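1/ In our last test week the cleaning arm opened a tap and left it running while we were all at lunch. There was water on the floor of two rooms when we came back. I promised some people to write down what happened, so it will be a long thread. September 26, 2026.

2/ Short background. I work at Mindiva on the software side. We have one arm on a wheeled base, and its task is wiping in small bathrooms: basin, tap, tiles, the ledges. The gripper comes from Nisteck. The test bathroom is in the building of Oretti, who would like to buy the thing one day, if we behave.

3/ Nobody was hurt. I say it early because two people already asked me in private messages. The arm itself was also fine. The base got wet to the height of the wheels and needed one night of drying and a new connector.

4/ What the arm should do at the tap: close the gripper over the cloth, press lightly, slide from the wall end to the spout end, let go, fold the cloth to a clean side, repeat. Two passes. The lever must not move. We wrote this as a rule in the task file, in capital letters even.

5/ What it did: it took cloth and lever together in one grip. Then it made the sliding movement, and the lever went up with it. Water came. The arm released, and the cloth fell into the basin and lay down over the drain. You can imagine the rest.

6/ The arm then reported "tap clean, success" and drove backwards to its waiting place. I have read this line in the log many times now. Its camera looked at the tap, the tap was shiny, and for the checker this was enough.

7/ My first idea was that the gripper closed too hard. Deok-su Ra looked at the force curve with me and it was quite normal. The force was inside the limit from start to end. A lever like this needs very little force, so the limit did not protect us at all.

8/ So we went to look at how people do it with their hands. On the tap, the left hand holds the lever and the striped cloth in the same grip, and the other hand is free near the wall. And the cloth again, between two hands, next to the orange tray with the spray bottle.
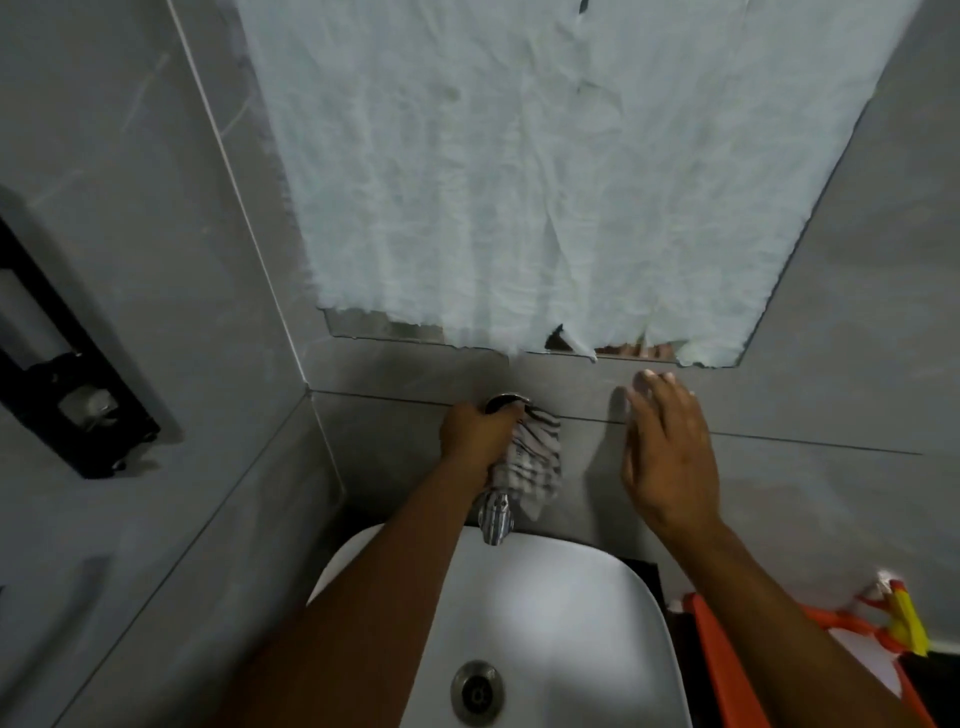
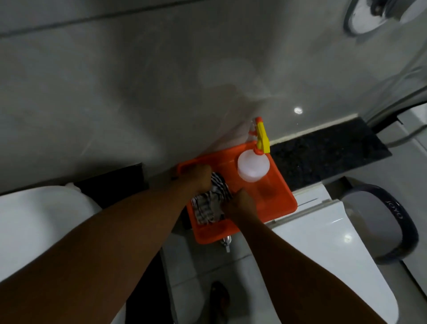 9/ When I saw the hand on the tap I was quiet for a while. Our rule says "never grip the lever". A person grips it and has no problem with it, for a person can feel when the lever begins to give. We had taught the arm the same grip and left out the feeling.

10/ The cloth is the second half of the story. A human hand bunches it, folds it, holds some of it back. Our arm has one gripper and simply opens. Then the cloth goes where it wants. On a flat tile this is harmless. Over a basin there is a drain waiting under it.

11/ Ada Caruso said we should count before we discuss more, and she was right. I did it by script first and then by eye, two evenings.

12/ In the log there are 2,195 wipes on a tap. In 1,927 of them the lever did not move. In the others it moved, mostly a very small movement that you would miss if you were standing next to it. In 78 there was water.

13/ I repeat it for those who read quickly: 78 times with water before the flood, or including the flood, to be exact. We did not see it as a fault. Usually somebody was standing there, pushed the lever down with a finger and said "ah, again". It was never written anywhere.

14/ This is the part I am least proud of. I pushed that lever down myself, more than once. It felt like helping the test to continue. In our sheet those runs have a green mark, and some of the green marks have my initials.

15/ Kyung-tae Cheon asked why the emergency stop did not help. The stop works, we tested it again the same afternoon. But it stops the arm. It has no connection with the water. After the arm went home there was nothing left to stop.

16/ (He is the Cheon of Cheon, the small firm who make our base. He was very polite about the wet connector. I owe him a dinner.)

17/ What we changed already:

The grip on the tap is now open, two fingers as a fork with the cloth between them. It wipes worse. The underside of the spout stays dull and I don't have a solution for it.

18/ The checker listens now. A cheap microphone on the base hears running water quite well, better than the camera sees it. If it hears water and no step has asked for water, the arm stays at the basin and calls a person on the phone.

19/ Ji-hoon Wi wanted the arm to close the tap by itself. I was against. An arm that has just opened a tap by mistake is not the one I would send to close it. We argued, and for the moment there is a valve under the basin which shuts when the microphone hears something. Electric, small, slow, but it shuts.

20/ Before it releases the cloth, the arm must now move away until the gripper is past the rim of the basin. If the cloth falls, it falls on the floor. Not so clean, but we can wash a cloth.

21/ And the sheet has a new column, "Did a person touch anything?" If yes, the run cannot be green. In the first days our numbers went down a lot and somebody asked me if the new version was broken. No, it is the old number that was too friendly.

22/ Things I still don't know. The spray bottle, for example. The arm does not use the trigger yet, a person sprays first. I am sure the same kind of surprise is sitting there as well – a soft limit on force, and a small part which moves with less force than that.

23/ Also round knobs. All our taps in the test have one lever. Seul-gi Jin has found an old bathroom on the upper floor with two knobs, and she is looking forward to it more than I am.

24/ Many of you asked for the data. I may share the force curves and the list of the lever movements, without video. I need a signature from Oretti first. They had to replace a piece of floor in the corridor, so I will ask them nicely and not this week.

25/ If you have an arm which touches taps, door handles, switches, anything with a small lever: please look in your log for movements of the object and not only of the arm. It took me two evenings. I would be glad to hear what you find, and also if you find nothing.

26/ Next test with the valve and the fork grip is planned for November. Lunch will be in two groups.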